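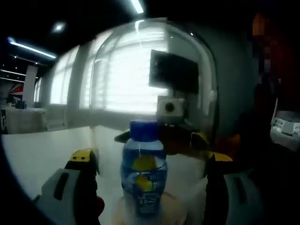 Bottled water, blue cap, lemon on the label.

Orkura Wrestling
Pre-Show Ring and Building Inspection
Venue: Hanrahan Hall, main floor
Date of inspection: 15 April 2025
Inspected by: Nighat Soomro (ring), Ghazala Naqvi (building)
Read over by: Bushra Ghumman
Copy to: Zubaida Rajput, booking

How to read this: OK means OK. FIX means it gets done before doors. WATCH means it passed, and I will be looking at it all night anyway. Comments are by Nighat unless they say otherwise. Please stop answering WATCH items with a thumbs up.

RING FRAME AND POSTS

Posts seated and pinned, all corners
OK. The pin for the hard camera corner was in the truck, in a coffee can, with the other pins we have been replacing all year. We now own a lot of pins.

Post padding, full height, ties at top and bottom
FIX. Timekeeper's corner was padded down to knee level and bare after that. The crew's view is that no one gets thrown into a post at ankle height. I invite the crew to watch our last main event. Spare pad is under the stage stairs.

Beams level, no bowing
WATCH. Center beam has a slight dip you can feel if you walk across it in socks. It's within what Cerby allows on this model and it hasn't changed from last time. Lăcrămioara Anghel wants to do her dive to the inside off the top here and asked me if the dip helps. It does not help. It also doesn't hurt. I told her to land where she usually lands.

Cross braces tight
OK after tightening. One was finger tight. Whoever has those fingers should be on the bolt crew for every show from now on.

Underside clear
FIX. Found under the ring: two tables (ours, wanted), a ladder (ours, wanted), a ladder (the hall's, not wanted), a kendo stick, and a folding chair with somebody's lunch on it. Weapons stay on the side facing the entrance so people can find them. The hall's ladder is fiberglass and will not give the way ours does, so it goes back in the hall's closet tonight. Lunch has been claimed.

BOARDS, PADDING AND CANVAS

Boards numbered, in order, no gaps wider than a finger
OK. Somebody laid the last row backward and then laid it again correctly without being asked. Growth.

Boards free of splits
FIX. One split on the edge, crowd side, about where a suplex onto the apron would go. There is a suplex onto the apron in the second match. Board swapped with a spare, and the split one has a big X on it in paint. X means do not use. Last year it was taken to mean "goes in the middle."

Foam flat, seams taped
OK.

Canvas tension
OK on second pull. First pull left a fold near the referee's usual spot for the count, which could roll an ankle. Ratchets are all facing in and covered.

Canvas clean
WATCH. Mopped with the approved stuff. The stain that looks like Florida is old and has been through the wash more than some of our gear. Canvas gets wiped again at intermission and after any match with blood in it, planned or otherwise. The wipe kit is at the timekeeper's table. It holds gloves, spray, towels and a red bag. It's missing the scissors, and I know where the scissors are, and merch can give them back.

ROPES AND TURNBUCKLES

Rope tension, top, middle, bottom
FIX. Top rope was soft on the entrance side. It was cranked up and tested by bouncing a referee off it. Bottom rope fine. Middle rope fine, and will be less fine after the tag match, so somebody from the ring crew is to check it during the promo segment. The promo segment will be long enough.

Tape on ropes, no exposed wire
OK. New tape, both colors. It looks like a barber's pole, and I have been told this is the brand.

Turnbuckle hooks closed and safety line on
OK, checked by hand at every corner. I don't accept "they looked closed from the floor."

Turnbuckle pads tied
WATCH. The pad that comes off in the semi-main is tied with the quick knot. The others are tied with the real knot. The quick knot is in the corner by the announcers and nowhere else. In July we had the quick knot in the wrong corner, and a champion with a great deal of experience spent a long while untying a real one in front of a paying crowd, behind a referee who ran out of things to look at.

FLOOR AND RINGSIDE

Mats down, all sides
FIX. Short on the far side. There's a strip of bare floor between the mat and the barrier, which is exactly where Lăcrămioara's dive to the outside goes if her opponent is slow getting into place. Two extra mats borrowed from the hall's gym closet. They're blue and ours are black. Zubaida says it will look bad on the stream. I say it'll look worse without them.

Barriers linked and footed
FIX, done. One foot was missing and a paint can was doing its job. The proper foot has been fitted. Barriers are not load rated for a person being whipped into them at a full run, whatever the wrestlers remember from television. Anyone working a barrier spot comes to see me first.

Distance from barrier to front row
OK. Front row is back behind the tape line. They'll creep forward during the first match. Ushers are to walk it at every break.

Steel steps
WATCH. Both sets stable. The loud set has been put on the camera side. If you are being sent into the steps, be sent into the loud ones. They have been inspected and they sound better.

Announce table
OK. Legs locked. Monitors are strapped and come off with one pull. This is not a breaking table. The breaking table is the one under the ring with the line sawed underneath. Both announcers have been told, because one of them asked me very quietly if tonight was the night.

Cables
FIX. The ringside camera cable ran straight over the mat in the wrestlers' path. It's rerouted along the barrier and taped flat. Camera operator to hold slack in the hand and stay out of the corner.

ENTRANCE AND STAGE

Ramp bolted, edges marked
OK. White tape on both edges. The marks are for the masked wrestlers, who have confirmed to me that they can't see them, and would like it known that they can't see anything. A crew member will walk on the far side of the curtain and tell them when the ramp begins.

Smoke
WATCH. Ghazala has the hall's rule in writing: short bursts only, and the hall has to be told before each one so the detectors get handled by the hall and by no one else. We do not put a bag over a detector. We do not "just for the entrance" put a bag over a detector.

Fire effects
None. Not approved, not requested, and not to be brought in someone's gear bag as a surprise. You know who you are.

Stage stairs
FIX. Handrail on the left side wobbled. Tightened by Ghazala with her own tools, and I'm noting that here because she asked me to.

BUILDING (Ghazala Naqvi)

Capacity posted and agreed
OK. 700 with the ring in and the floor seats down. Ticketing has stopped at that number. The guest list is part of that number. Your cousin is part of that number.

Exits clear and unlocked, signs lit
FIX, done. Rear exit was blocked by merch boxes, 121 of them. I counted because I was told there were "a few." They've gone to the storage room and can come out one stack at a time. I like the shirts too. They still can't be in a doorway.

Aisle width
OK on both sides. A row of chairs on the floor was tied to the row behind it with zip ties, done properly.

First aid room
OK. Bed, light, door that shuts. The door that shuts is for the wrestlers' privacy and is not where the tag team gets dressed.

Medic on site
OK. From Mirnach, the same crew as last time. They sit ringside, curtain side, with a clear path in. They have the signal and so do the referees: the crossed arms mean it is real. Crossed arms are never used in a story. If you have a great idea that uses the crossed arms, bring it to Bushra so she can say no to your face.

Locker rooms
WATCH. Floors were mopped and still slick when I went through. Mats at the shower doors. One outlet near the sinks is taped over, and the hall knows.

PEOPLE

Match list reviewed with each pair
OK for the whole card except one. The 6-person match has a tower spot out of the corner with everyone in it, and only 3 of them had talked it through when I asked. They have now talked it through in the hallway, in the locker room and, from what I could hear, at some volume in the parking lot. Referee has the order.

Concussion forms
FIX. One wrestler hadn't been cleared on paper after last month. She feels great. Everybody feels great. She gets seen by the Mirnach crew before doors, and if they don't sign, she does a promo instead, and Zubaida already has it written.

Boots, pads, jewelry
OK. One ring wouldn't come off a finger and has been taped. A spiked jacket may go as far as the apron and then comes off.

REVIEW NOTES

Bushra Ghumman: Read through twice. Agree on the mats, blue or not. Is the fiberglass ladder really back in the closet? I walked past it ten minutes ago.

Nighat: It was back in the closet. It has been taken out again. I'll sit with it.

Zubaida Rajput: Can we get the blue mats on the side away from the hard camera?

Nighat: That is the side they're on.

Zubaida Rajput: Then they're lovely. Also the suplex on the apron is now in the third match, we swapped two and three.

Nighat: Board is sound either way. Please tell the referee too, he's still carrying the old list.

Ghazala Naqvi: Merch has asked when they can have the boxes back. I said one stack at a time, and they asked how tall a stack is. Shoulder height. My shoulder.

Lăcrămioara Anghel: Tested the ropes on the entrance side, good now. Could somebody stand on the blue mats with me and walk the dive before doors? I'd like to see where the gap was.

Nighat: Coming out now. Bring your opponent.

Result: passed with fixes. Open items at time of signing are the clearance form, the scissors and the ladder.

Signed, N. Soomro and G. Naqvi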